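Cleaning and flattening a big yellow work mat on a white table

Posted by Zoriana Kovalchuk
2018-07-10

I have a large yellow mat over the middle of a white table where I sort and put together small parts. I bought it from Dratley in March and it has held up all right, but it now has faint smudges and marks all over. Dish soap took off some of them. The rest stay put, and on yellow they show more than I expected.

The other problem is losing the very small pieces. Black parts are easy to find on the mat, but anything clear more or less disappears once it slides off onto the white table.

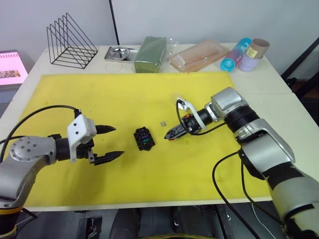

What I would like to know is whether there is a cleaner that won't leave the surface slick, and whether I should change how I keep the back of the table. Right now I use it for trays, a wire file organizer and packages I haven't opened yet. I don't want to give up that row if I can help it. There is no room for a shelf on that wall.

Ihor Kostiuk

Find out what the mat is made of before you put anything stronger than soap on it. If Dratley doesn't say, try a corner that you never work on. I use rubbing alcohol on a white cloth, a small patch at a time, then wipe with plain water and let it dry. If yellow comes off on the cloth, stop. Don't use acetone, and don't use the kitchen sprays that leave a shine – those are what make a mat slick.

Marks that are still there after two tries are probably scuffs and you will have to live with them. Mine has had a gray patch for years.

As for the back row, I would keep it. Just leave a strip of bare mat in front of it so you aren't reaching over parts to get to a tray. Clear pieces should stay in a dish with a rim until the moment you need them. A round metal one is fine. I also wipe the table only after the mat is cleared, never before, or I end up wiping parts onto the floor.

Bukola Uzor

just flip it over if the other side is the same color. did that with mine, good as new

Zakhar Lytvynenko

Alcohol worked for me too, but only on fresh marks. For older ones I used a white eraser, rubbed lightly, and vacuumed the crumbs. It took most of an evening on a mat 60 inches wide, so start with the part you look at most.

For clear parts, shine a desk lamp across the table from low down. The edges catch the light and you can find them on white that way. I keep a 3 inch strip of dark tape along the front of the table as well, so anything rolling toward me shows up before it goes over.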